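Jasard building, unit 37, ground floor workshop
Hand tool and bench check – August
Checked by: Eirini Dimitriou
Copy to: Alvar Lundgren

Marks used: OK, FIX (repair or clean before next use), OUT (remove from the shop). Comments go under the line they belong to. Lines with no comment were fine.

## 1. Access and floor

- [x] Door opens fully, nothing stored behind it – OK
- [x] Walkway to the sink clear – OK
- [ ] Floor mat flat at both ends – FIX

The corner nearest the sink curls up. I taped it down for now. Alvar, the tape won't last past the end of the month, so please put a new mat on the Clastham order.

- [x] Extinguisher on its hook, pin in, gauge in the green – OK
- [x] First aid box complete – OK

Eyewash bottle is in date. The small bandages are low but there are enough to pass.

## 2. Lighting and power

- [x] Overhead lights, all working – OK
- [ ] Extension cords – one OUT

Cord 2 has a nick in the jacket near the plug. I cut the plug off and put the cord in the scrap bin so it doesn't find its way back onto the rack. The others are fine.

- [x] Outlet covers tight – OK
- [x] Test button on the sink outlet trips and resets – OK

## 3. Striking and cutting tools

- [x] Hammer heads tight – OK
- [ ] Cold chisels – FIX

Two of them are mushroomed at the struck end. Grind them back before anybody uses them. They are on the grinder shelf with a red tag.

- [x] Utility knives retract and lock – OK
- [x] Saw guards on the rack – OK
- [ ] Files have handles – FIX

The half-round file has lost its handle again. The replacement from Stokance is a size too small and pulls off by hand. Send it back.

## 4. Screwdrivers, washing and inspection

Wash first, then inspect. Grease hides cracks in the handles, and last time we passed a driver that should have been pulled.

- [x] Tips square, no chips or twist – OK
- [x] Shafts straight – OK
- [x] Handles free of splits – OK
- [ ] Grips clean – FIX
- [x] No driver used as a pry bar or chisel – OK as far as I can tell

Roll the shaft along a flat surface to check for a bend. If it wobbles, mark it OUT. Bit holders should grip a bit firmly when you pull on it with your fingers.

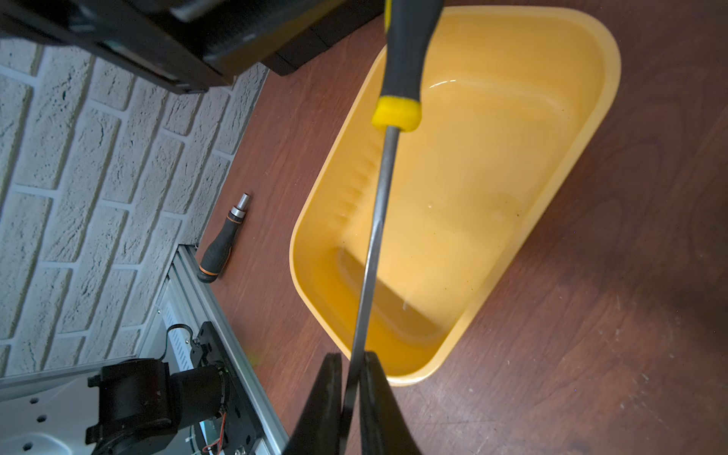
Screwdrivers get a quick wash and no soaking. Water left on a steel shaft starts rust at the collar, and in a bit holder it sits where you can't wipe it out. Keep the level low – the shallow layer in the yellow basin is plenty for long drivers like the one with the black handle and yellow collar. Drivers with a bit holder, such as the smaller one with orange rings lying on the table, should be wiped with a damp cloth only. Change the water when specks of dirt start collecting on the bottom. Wipe each shaft from the handle toward the tip, let it stand on a towel, and put one drop of oil on a rag for the last pass.

Work surface for washing:

- [x] Basin free of cracks, rim sound – OK
- [ ] Tabletop clean and dry at the end of the job – FIX

There was dust on the wood, and there are small scratches in it. The scratches don't matter. Wipe up the dust, and don't leave standing water on the wood overnight.

## 5. Storage and records

- [x] Drawer labels readable – OK
- [ ] Tool log up to date – FIX

The last entry is 1159 and it has no initials. Whoever signed out the torque wrench on that line, please fill it in. The wrench itself is back in its case.

- [x] Rags in the lidded metal can – OK
- [ ] Spare gloves – FIX

Down to the last box of 50. Chatzigeorgiou has the same ones in medium and large.

## Follow-up

- Mat, file handle and gloves: Alvar
- Chisels and grips: Eirini, before the next check
- Log entry 1159: whoever it belongs to

Red tags stay on until I have looked at the tool again. Please leave them on even if the repair is done – I'll come by at 3:30 p.m. when the chisels are ready.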